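Wednesday, and the arm is sulking again.

The fault log says 36 protective stops since the morning, all of them the same code, 1596, which the manual translates as "unexpected external force". I had hoped for something more personal.

It goes like this. The gripper heads down into the bin, gets most of the way to whatever it has chosen, then locks solid and waits for a human to come and be sorry. Joris Van Acker's theory was the payload setting. Mine was the floor of the bin being lower in the software than in life. We spent the morning on his theory, as he'd brought the biscuits.

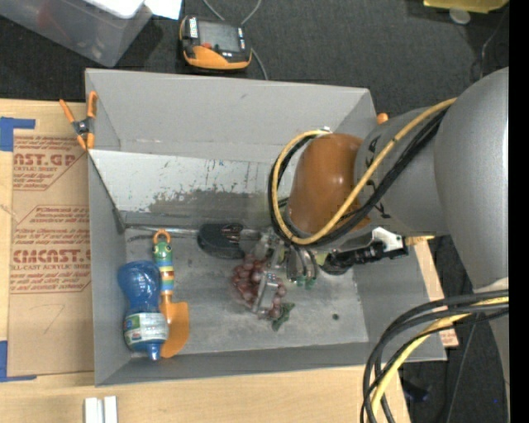 His theory was wrong, but so was mine. The bin height was out by 2 mm, which I fixed with some ceremony, and the very next pick stopped dead with the same code.

What did it was the cabling. At one particular wrist angle the bundle pulled tight, and the arm felt its own leads tugging and decided it had hit somebody. Fair enough - I'd rather it stopped for nothing than carried on for something. We gave the loop more slack, re-tied it and turned the speed down until Irnell can send a longer lead, which they say takes up to 141 hours. I don't know who works out their delivery times.

Joris wants it noted that he did say "check the cables" at some point in November.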